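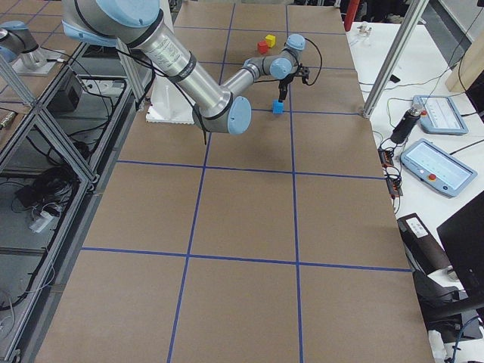
Brown paper, blue tape, one small blue cube.

1/ I have started reading the terms of things before I agree to them. This is my third week. I do not recommend it as a hobby.

2/ The Nestbridge tenant portal has 1,565 words on how to report a dripping faucet. The word "faucet" shows up once. "Indemnify" gets 10 appearances and a bold font.

3/ My library card, on the other hand, came with a half sheet of paper. Bring it back, don't write in it, we close at 7. I nearly cried.

4/ Jinlong Liang (downstairs, same landlord) says he clicks Agree with his eyes shut. His faucet got fixed in July. Mine is still going. Make of that what you will.

5/ Best clause so far, from a Trostetti gift card: "This card has no value except where it has value." Somebody got paid for that and I'd like their number.

6/ Worst is still Policarpio, the mattress people. You get 3 chances to cancel, and you have to use all of them.

7/ Ksawery Szulc asked in the replies if I ever said no to one. Yes! A parking app. I declined, felt wonderful, and walked back up the hill for quarters.

8/ Faucet update: they want me to agree to new terms before they send the plumber. Reading now. Bring snacks.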